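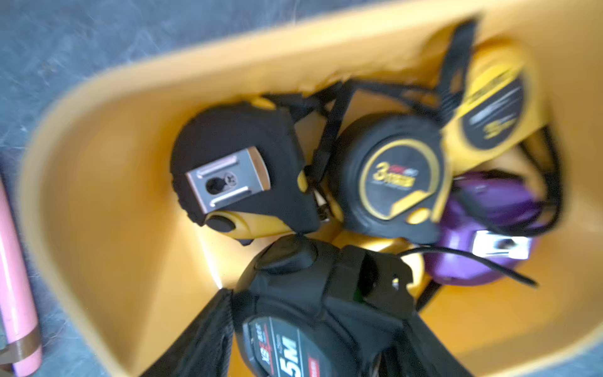 Emese Somogyi holds that a house only ever needs one tape measure, and that anybody who owns more has simply been losing them and finding them again. She told me so over the phone before I had even finished my sentence, and she may well be right. I have lived in the same house for 11 years, and in that time I have bought a tape measure whenever I couldn't lay my hands on one, which is to say before every set of curtains, every shelf, and one very regrettable sofa.

So this spring I did what I had been promising to do and brought them all together in one place. A yellow plastic bin, nothing fancy, with the straps and cords thrown in on top of everything because they had to go somewhere too. There is a purple one in there that I am fonder of than I should be. The black and yellow ones look so much like each other in a hurry that I have stopped trying to be loyal to either color.

I had expected to write a piece about getting rid of things. I went as far as asking a few people how they decide what stays, and what I got back was a flood of feeling about tape measures. Margit Pintér wrote me two pages, both sides, on the subject of belt clips. She likes a good stiff metal clip that stays on a waistband when you climb a ladder, and she would rather have a tired old blade with a decent clip than the other way around. Subira Kashindye takes hers off altogether — she says they scratch the tabletops — and keeps them in a jar, where I imagine they are very happy.

The locks are another matter. If you have ever tried to measure a window by yourself, with one end hooked on the frame and your chin holding the other, you know how much depends on that little button. Some of mine slide down with a satisfying click. One has to be pressed and spoken to. I have tested them all now at the kitchen table, pulling each blade out along the wood and letting go, and the dog has moved to another room for the duration.

What you really want to check, if you are sorting your own, is the hook at the end. It should wiggle a little. I used to think this meant the thing was broken, and I threw out a perfectly good tape on the strength of it, but the play is there on purpose, to make up for the thickness of the hook itself when you go from measuring an outside edge to an inside one. A hook that is bent is a different story. Lay two tapes side by side against a door, read them both, and if they disagree by more than a hair, find a third and let it settle the argument.

I did this with my hallway. The hallway has been 455 centimeters long in my notebook ever since we moved in, and I am pleased to say that it still is, according to every tape but one. That one has been retired to the garden, where it can tell me how far apart to put the beans and no harm done.

Then there are the cords. I had every intention of separating them out. Straps in one place, cords in another, each wound up and fastened the way Bianka Borbély does hers, in a tidy figure eight with the tail tucked through. She showed me in April, on her back steps, and it took her no time at all. (It took me most of a pot of coffee.) The trick is to let the cord turn over the way it wants to go and not force it around your elbow, which puts a twist in that never comes out. I have wound a good many since, and I do enjoy it, in the evening with the radio on, but they seem to find their way back among the tape measures whatever I do.

Emese thinks I should give most of the lot away and hang the last one on a nail by the back door. I did put up the nail. It's a good spot, just at shoulder height, and for now it has my gardening hat on it.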